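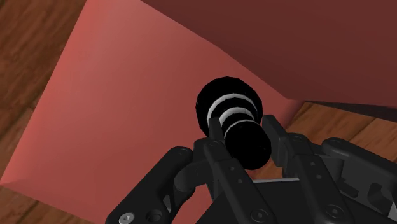
Slide 1 – wrist view in the sim, fingers on the black and white piece

Hi all, thanks Derek for the projector. Garage build, sim first. Call it Inis. Keep this bit short!!

Why sim – I broke two real fingers in May. Derek Stockdale still has the bits. Sim room = dining room, table, red chairs, the lid. 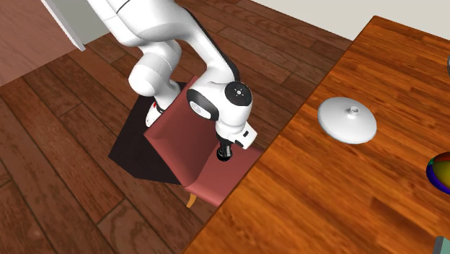 Numbers. 500 tries overnight, 50 kept. Explain "kept" – Brigitta will ask. Brigitta Moser wrote the scoring script so let her take teh hard ones.
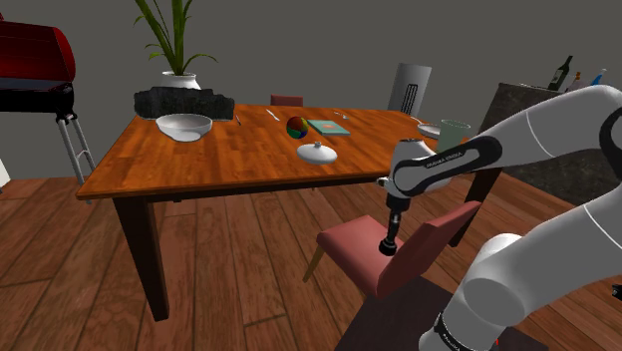

Reach limits, then mounting height. Real bench is 20 mm lower, fix before demo. Mention Clustix logs if theres time – skip if not. Questions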